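Brovside Packing Bag, black with tan handles

Item 1020 | In stock | Ships on Friday if ordered before noon

The Brovside is a wide, boxy bag for people who pack small orders at home or in a shop and carry them to the post office themselves. It is wider than it is tall, so cartons can stand side by side and you don't have to stack them.

The front is a black panel with mustard-colored lettering and three small bear patches. If you wish a logo, our partner Belkadi can sew a label on it, but please order 40 bags or more for this.

The two handles are long enough for the shoulder, also with a winter coat on. When the bag is standing, the front handle falls down over the panel - some customers like to knot it shorter, and the webbing does not mind.

Details
Width: 40 cm
Weight: 294 g
Color: black, handles tan
Handles: 2
Care: wipe with a damp cloth, do not tumble dry

Tip from Ronja Isaksson in our packing room: put the heaviest carton in first and keep it in the middle. Small boxes with the flaps open should go in last, on top, so the filling stays inside.

Cartons and trays are not included. You find them under Cultia Packing Supplies.

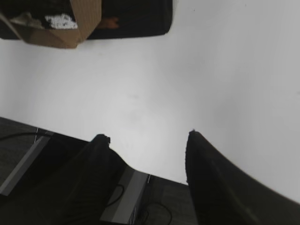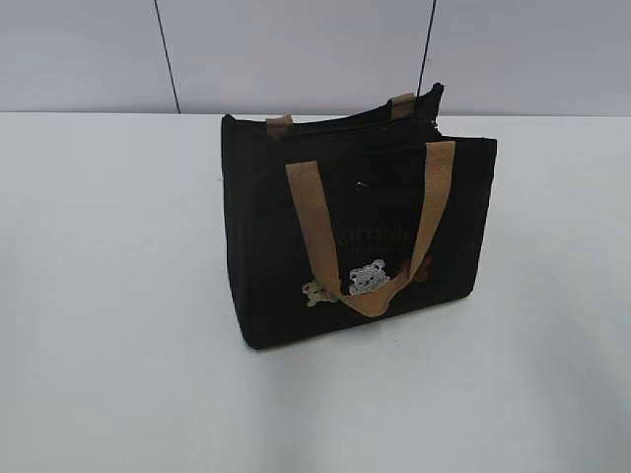
First picture: small carton with white filling, at a black tray. Second picture: Brovside in black, front handle hanging down.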